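Gulline Bench Notes
October 12, 2023

ok thread. people keep asking me if robots can do chores yet. folding, dishes, picking toys up off the floor, restocking a shelf at a shop. short answer no. longer answer below, it's a bit of a ramble

1/ been running tidy-up tasks on and off since May. the project is called Gulline, it's small, the budget is mostly snacks. the question I care about is boring: would you leave the thing alone in a kitchen while you went to the store

2/ right now I would not. I might leave it alone with a table

3/ everyone wants the laundry video. I get it, I want it too. but a shirt is a horrible object. it has no shape until you pick it up and then it has a different one. so we do blocks. put this one on that one, put them all in a line, clear the table. toddler stuff

4/ and toddler stuff is where you learn the most. blocks touching each other are hard. blocks hiding behind other blocks are hard. a shiny tabletop is hard - the colors bounce off it and the vision side sometimes thinks there's a second, fainter block living under the first one

5/ current table. foam cubes on speckled stone, two light blue ones stacked in the middle, top one shoved a bit to the left. little bit of red hiding behind them. yellow partly covering green 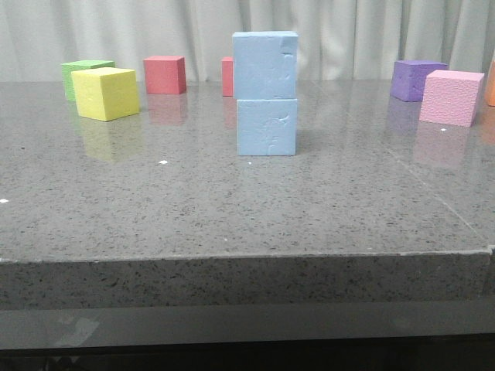
Szalai replied that none of this is chores, it's a shape sorter with a research budget, and to come back when it can empty a dishwasher with a wet knife in it

6/ fair. kind of. but look at what "empty the dishwasher" is made of. find the thing. figure out what's in front of it. move the front thing without knocking the tall thing. put it down somewhere it stays. that's the table. the dishwasher adds water, glass, and a drawer that sticks

7/ take the red one behind the blue stack. you or me, we reach around, or lift the top blue off, no thought at all. the machine sees a skinny strip of red and has to decide if it's a whole cube or a scrap of somthing. then it has to decide if the stack is in the way. then whether going around is worth it

8/ and foam is the nice version!! foam squishes, foam forgives a bad grip. dent it and it's still a cube. try that with an egg or a wine glass

9/ numbers bc someone always asks. 2634 pick attempts logged on our bench so far. 338 of them ended with a block somewhere it shouldn't be, incl. the floor. I was happy with that for maybe a day

10/ then I did the kitchen math. say a normal house tidy is some 900 little pick-and-place moves in a week. I made that up by walking around my apartment with a notepad, so don't cite me. run our miss rate on that and you've got over a hundred things dropped or in the wrong spot. every week. you'd throw the robot out

11/ speed too. a full clear of the table on a good run takes 27 minutes. yes minutes. I could do it with one forearm in two seconds. we're being very careful and also the planner is slow, working on it

12/ shop floor is a different story and I think people mix these up. Omedton (parts warehouse, we swap notes) has arms moving totes all shift. same tote, same spot, same light. that's real work and it's fine at it. but put a tote down crooked and sombody has to walk over

13/ so my rough ranking of what's close. moving identical boxes - here already. sorting stuff that's spread out on a flat surface - pretty close. same stuff but piled up and half hidden - getting there, slow. soft things like towels - demos only. anything wet, see Szalai's knife - no

14/ was asked by DM if I'd buy the Hutitden home helper when it ships. haven't touched one. what I'd want to see is one uncut hour in a messy room that the company didn't mess up themselves. if they post that I'll watch the whole hour

15/ also please stop sending me the vacuum ones as a gotcha. robot vacuums are great, I own one. it doesn't pick anything up. that's the whole trick, it goes around the sock

16/ next up is mixed stacks, where the top block isn't lined up with the bottom one and there's stuff crowded behind. then cups. plastic cups. I'm not insane

17/ will post the fail log when I've cleaned up the column names. half of them are called "test2"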